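Cumwood hall, winter walk-round, January 2025

My own checklist with my comments, typed up after a good long wander with the torch and a flask.

Front door and porch - OK. The closer was slamming in December, so I backed it off a touch and it shuts nicely now.

Fire exits - both clear, both open with one push. I did have to shift 4 stacking chairs from the back one (please, please put them on the trolley!).

Extinguishers - all in date, pins in, gauges in the green. The Neves one by the kitchen has lost its sign again, so I've ordered another.

Emergency lights - 2 failed the test. One just needed a new battery, the other is properly dead and I've put it down for the electrician.

Loft hatch and insulation - needs work. I measured 135 mm between the joists, which is thinner than I'd like, and there's a draught round the hatch you can feel from the landing. 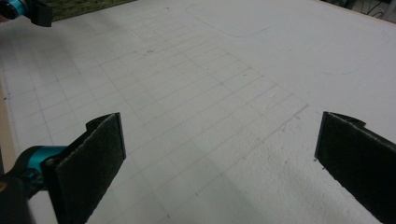 Kitchen - mostly fine. Fridge was sitting at 7 degrees, a bit warm for my taste, so I turned it down and will look again next week. The Pument water heater has a slow drip at the overflow - I've left a jug under it for now, do empty it if you're passing.

Toilets - OK, but the grab rail in the big one wobbles. Longer screws needed.

Car park - gritted. The Anton salt bin is nearly empty and the lid is cracked, so that's on the shopping list too.

Still to do: stopcock label, gutter over the side door, first aid box (I ran out of daylight).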